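Thread time! We finally merged the new edge and seam detector for our cloth folding stack and I've been bouncing off the walls since lunch 🧵 (1/9)

Quick background for new folks: Stulten is our perception library for soft stuff. Clothes, towels, sheets. It takes a camera view and gives the planner a garment outline plus a handful of spots worth grabbing. (2/9)

The old version looked for the outline and pretty much nothing else. Great on a plain tabletop! Put a striped towel on a striped couch and it fell apart. (3/9)

So Ieva Juška rewrote the front end to look for *stitching*. Hems, inseams, waistbands. A hem is a fantastic landmark, it runs along the cloth and it usually means you've reached an opening. (4/9)

We trained on 2,000 labeled views, and Xolani Rampersad relabeled 193 of them by hand after we found out two of us had been marking cuffs in different ways. Xolani, I owe you so many coffees. (5/9)

Speed: one pass takes 124 ms on the small board, down from "go refill your water bottle." That's quick enough for the planner to ask again in the middle of a motion if its confidence drops, and wow does that change how the folds feel. (6/9)

Still broken: sheer fabric, anything with a drawstring, and black socks. (Black socks! Every time!) There's an open issue with logs attached if you like pain. (7/9)

If you want to try it, pull the October branch and run the viewer with seam overlay turned on. Žydrūnas added a slider for the stitch threshold, start it low and creep up. Config format changed too, so old files need the convert script first. (8/9)

Next up for the detector is telling garment from background when both are busy, and I can't wait to dig in. Color alone won't get us there, and neither will texture, so I want the seam map and the outline voting together. Denim on a flowered sheet over a flowered blanket is my favorite kind of input right now: petals everywhere, but the hem at the end of each leg and that thick double-stitched inseam give the seam map plenty to work with. Wrinkles and faded patches are what I'd like it to learn to ignore. (9/9)

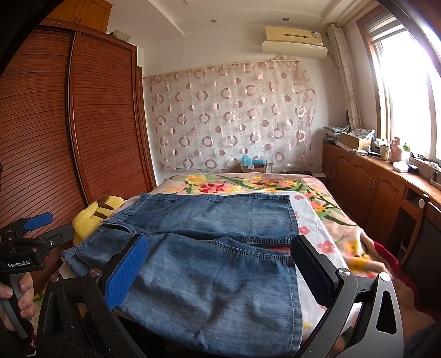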